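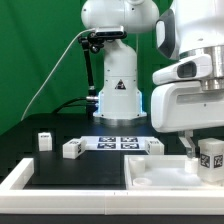 Two-arm cell, right arm at the tray, tag sheet and blocks to the left.

From: Weidong Han
To: palico-data list
Date: May 22, 2021
Subject: Re: Tray episodes, what counts as a keeper?

> We pulled the Plornosik set last night and the loader reports
> 2,132 episodes. Before we start training, can you say which ones
> were dropped and why? Also, are the tags in view all the time or
> only at the start? Our pose labels drift on some of the longer
> runs and I can't tell if it's us or you.
>
> Gu

2,132 is the right number. That is after filtering. We dropped 98 episodes in all, most of them because the operator let go of the arm before the fingers had closed, so the last part of the log has no useful action in it. The list of dropped IDs is in the same folder as the index.

A failed grasp is not a reason to drop an episode. If the part slips and the operator goes back for it, we keep the whole thing and set the retry flag. If you only want clean picks, filter on that flag. Please don't filter on length. Some of the short ones are bad and some of the long ones are fine.

On the tags: the flat sheet has four, two by two, and we use it as the table reference. The blocks carry their own. The sheet is not moved during a session, but the arm can cover part of it on the way to the tray, and then you lose tags for a while. My guess is that your drift comes from there. Try holding the last good table pose until at least 3 of the four are back.

The parts in the tray have no tags. Their positions come from the gripper pose at closing, so don't treat them as ground truth before contact.

Two things to watch for if you are merging this with the January set:

- the camera on the arm stand was remounted, so use the new calibration file
- gripper width is now logged in millimeters, before it was a fraction

Cokden asked for 5 more sessions with the cylinders placed closer to the tray wall. I will start those once the new calibration has been checked on your side. Send me the IDs of two or three runs where the labels drift and I'll replay them here.

Weidong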